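Nundutance 配位化学分子模型套装（进阶版）

货号 1347　适用：高中选修、大学无机化学一二年级、自学

先说结论：如果你正在学配位化合物，又总是在纸上画八面体画到头晕，这套模型真的值得拿在手里转一转！我们店里上架过好几种分子模型，大多数是给有机化学准备的，碳原子四个孔，氧原子两个孔，拼个葡萄糖、拼个苯环都很顺手，可是一到过渡金属就没办法了。Nundutance 这一套是从金属中心开始设计的，拼配合物特别痛快。

套装里有什么

金属中心球：八面体型（六孔）、四面体型（四孔）、平面正方形型（四孔）、三角双锥型（五孔），颜色各不相同，孔位角度直接成型，插上去就是对的。
单齿配体球：分几种颜色，默认对应氯、氨、水、羰基和氰根，不过你完全可以自己定规则，说明书最后有一张空白对照表，就是留给你填的。
双齿配体桥：软管加两端接头，弯过来刚好占据相邻的两个位置，用来代表乙二胺或者草酸根。
六齿配体件：整套里最有意思的零件，代表 EDTA，绕着金属中心一圈一圈扣上去，第一次拼大概会拼错，拼对的时候非常有成就感。
短连接杆和长连接杆，外加一个拔杆器。
活页练习册一本，共 18 个练习，从最简单的六氨合钴(III)开始。

为什么喜欢它

最直观的就是异构体。课本上写“二氯·四氨合钴(III)离子有顺式和反式两种异构体”，看图也能懂，可是等你画出好几张方向不同的图，问自己哪几张其实是同一个东西，就开始犹豫了。拿模型来，两个绿球插在相邻的孔里，转一转，再换一个相邻的位置插，再转一转，马上就看出来怎么摆都能转成一样的。两个绿球插在相对的孔里，又是另外一个。十几秒钟的事情！

再往上走就是面式和经式。三个相同的配体占一个三角面，叫面式（fac）；三个配体排在一个通过金属的平面上，叫经式（mer）。这两个名字很多同学背了忘、忘了背，拼过一次以后，三角面就握在手心里，印象完全不一样。

旋光异构我们更推荐用这套来学。三(乙二胺)合钴(III)的两种对映体，用三根软管就能拼出来，左手一个，右手一个，怎么转都重合不了。练习册建议旁边摆一面小镜子，先拼一个，再照着镜子里的样子拼另一个，这个办法特别好用。

命名练习怎么配合着做

练习册里有一部分专门讲命名，中英文对照。中文系统里配体写在前面，配体数目用二、三、四表示，不同配体之间用中圆点隔开，然后是“合”字，再写金属和它的氧化数，氧化数用罗马数字放在括号里。配体的先后顺序也有讲究：按常用的规则，先阴离子后中性分子，先无机后有机；同类的再按配位原子元素符号的字母顺序来排。

我们自己的做法是先拼后写。拼一个出来，数清楚每种颜色有多少，把每种配体的电荷标在便签上，再由整个配离子的电荷反推金属的氧化数，最后才写名字。例如六孔中心上插四个氨、两个氯，整体带一个正电荷：氨是中性的，两个氯一共是负二，那么钴就是正三，名字写作二氯·四氨合钴(III)离子。顺式反式在最前面加上就可以了。这样走下来，每一步都有东西可以看，电荷算错了也容易找出来。

配合物带负电荷的时候，中文在金属后面加“酸”字，例如六氰合铁(II)酸钾，练习册第 8 题就是它。很多人第一次写会漏掉“酸”字，做这道题的时候多看一眼。

几种常见的几何构型

八面体：六配位，最常见，套装里中心球数量最多的也是它。
平面正方形：四配位，铂(II)、钯(II)的配合物常见，顺铂就是经典例子，用两个氯两个氨插在相邻位置，一分钟就拼好。
四面体：同样四配位，四氯合锌(II)酸根可以拿来练手。和平面正方形摆在一起比较，就会明白为什么 MA2B2 型的四面体没有顺反异构：任意两个顶点都是相邻的！
三角双锥：五配位，五羰基合铁是好例子，轴向和赤道位置的区别在模型上一清二楚。

说到这里想多讲一句，有同学问过能不能拿这套模型去拼有机分子。可以拼，四面体球当碳用没有问题，但双键和三键要用弯杆，套装里没有配，需要另外买 Fetix 的柔性杆包，孔径是通用的，我们试插过，松紧合适。

手感与材质

球体表面是哑光的，颜色鲜明，拿着不滑。连接杆和孔之间咬得比较紧，第一次使用会觉得费力，插拔几轮以后就顺了。请一定用附带的拔杆器，不要用牙咬，也不要左右硬掰，孔口被掰大了就夹不住杆了。双齿软管弹性很好，弯到九十度松开以后能自己回直。
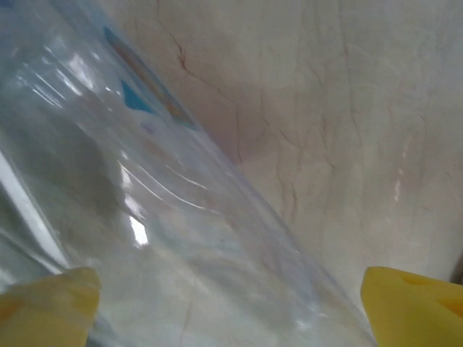
颜色这件事和配位化学分不开，练习册后面有几页延伸阅读，讲的是晶体场分裂和溶液颜色，写得很有意思，我们读完忍不住又翻了一遍。六个配体沿着坐标轴靠近金属，d 轨道就分成能量不同的两组，电子在两组之间跃迁吸收一部分可见光，我们看到的是剩下的颜色。做溶液颜色对比的时候，容器本身也会影响判断：像这样的透明塑料大瓶，瓶身微微带一点蓝灰色，弧面上又是一道道长长的白色反光，淡蓝和淡紫的溶液放进去就不好分辨了。比色还是用无色的比色管，背后衬一张白纸，从同一个角度看。水合铜离子的浅蓝和铜氨配离子的深蓝，这样一对比差别非常明显，再回头把模型上的水球换成氨球，想一想分裂能为什么变大，整件事就串起来了。

选哪一个版本

基础版：只有八面体和四面体中心，没有双齿和六齿零件，适合高中选修课。
进阶版（本页）：一个人自学，或者两个人一组做练习，都够用。
课堂版：相当于多套进阶版的零件合装在大盒里，带分格托盘，教师用书另附一份讲评。

如果只是想弄懂顺反异构，基础版就可以了，不必多花钱。想碰旋光异构和螯合物的话，请直接选进阶版，软管零件没有单独出售。

搭配使用

Grollham 的磁吸白板片可以和这套模型一起用，拼好以后把结构画下来，楔形线和虚线的画法练起来很快。Maillard 的透明收纳盒尺寸刚好放得下全部球体，分格可以调，比原装纸盒耐用。这两样都不是必需品，有了会更舒服。

常见疑问

颜色和课本不一样怎么办？
不要紧，各家教材用色本来就不统一，用空白对照表写清楚自己的规则即可。

六齿配体件总是扣不上？
先固定两个氮原子的位置，它们必须相邻，然后再依次绕四个氧。从氧开始扣，最后一定会差一个位置。

零件丢了可以补吗？
连接杆和单齿配体球有补充包，金属中心球按个补，请在备注里写明孔数和颜色。

练习册有答案吗？
有，印在最后，每一题都附结构图，旋光异构的几题是两个对映体并排画的。

清洁与保存

用温水加一点洗洁精擦洗，晾干后收好。不要接触丙酮，也不要放在窗台上长时间暴晒，红色和绿色的球会先褪色。软管零件请平放，不要弯着塞进盒子里。

页面更新：2021年10月25日
本次更新内容：补充了三角双锥中心球的说明，练习册换成活页装订。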